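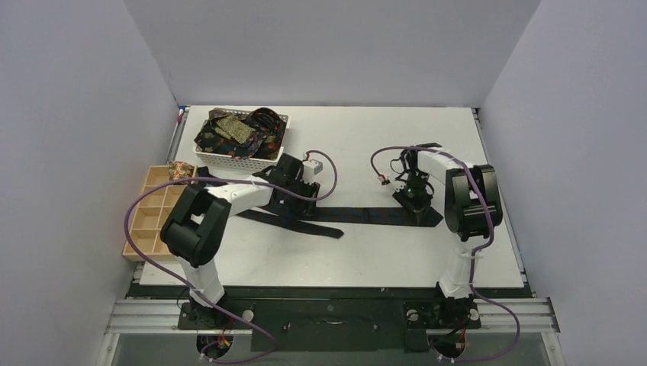
kheri_m wrote:
Before you compare prices, ask Wondix what the yearly service includes. We paid 1148 for ours and the gripper pads were extra.

pasevley_ties wrote:
Thank you Kheri, I will ask. For the others who open this thread: I am testing the Feder two-arm kit for my small shop. We sell second-hand neckties and I want the arms to roll them and put them in the wooden tray with the small compartments. The kit is on trial for 14 days, then I must decide. Wondix offers it with service for 1121 a year.

My opinion until now is mixed. Flat silk is difficult for it – the fingers must come very low to the table. The software is clear, also for a person like me who has never programmed.

santoso_fan wrote:
I don't agree that it is worth the trial. A person rolls a tie in a few seconds. For soft things I would look at the Santoso kit, it has wider fingers. 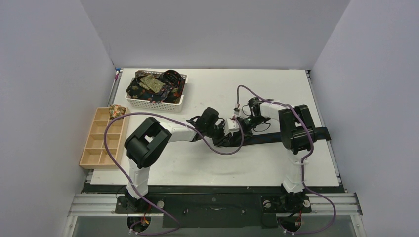

lowbench wrote:
Can the arms be taught a new fold without calling the support?

pasevley_ties wrote:
You guide both arms by hand and save the movement, and for one fold I needed around 120 repeats before I was content.

santoso_fan wrote:
So many repeats for one fold? This is my point exactly.

kheri_m wrote:
It is not so bad if you keep the same fold all year. Wide fingers are worse for narrow ties, I tried both. Write to Azlan Lumbantobing at Wondix, he answered me the same evening.

pasevley_ties wrote:
I wrote to him now. I will post his answer about the pads.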